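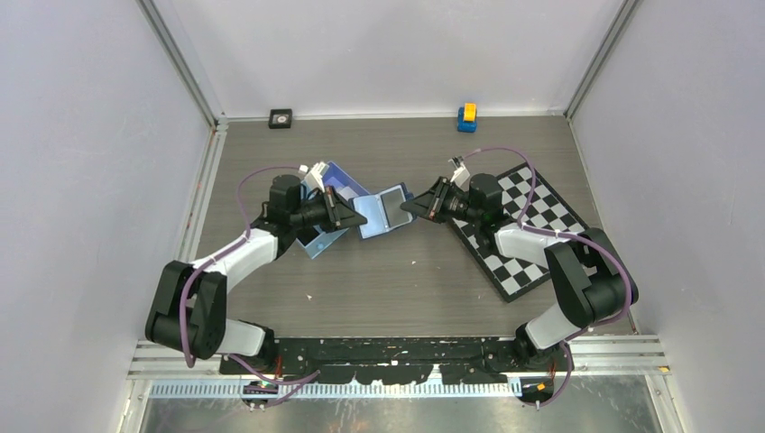 Shared Benches: The House Rules, Revised

November, by Tanner Girard

The two-arm rules at Peltville have been rewritten, and they now fit on a single page. The old version ran to 126 clauses, one of which governed the color of the binder it was kept in. Oona Koivisto did the cutting and reports no regrets.

What survives is mostly common sense with a signature line. Run at 70 percent speed until a new task has been signed off. Keep your hands outside the walls while the motors are powered, including when you're only going to nudge something. Check that each cable has slack through the arm's full reach before the first run of the day. If both grippers are on the same object, one person calls the stop and everyone else resists the urge to help.

Clearing the bench is still a rule, and still the one we break most. Lucie Fortin went through the log and found 291 entries marked "table as usual," a phrase that meant something different to each person who wrote it. From now on, list what's on the table, even if it's the same toy as yesterday.

Two people must sign for any change to how the arms are mounted. Zdeňka Mikuš has asked that they be two different people. Apparently this needed writing down.

Comments go to Oona before the page is laminated, after which they go in the bin.

Recent items
Skemik gripper pads: when to replace them
Noémie Charbonneau on writing a log others can read
Labeling cables, part 2

Cloravura Newsletter | Contact the editor | Back to top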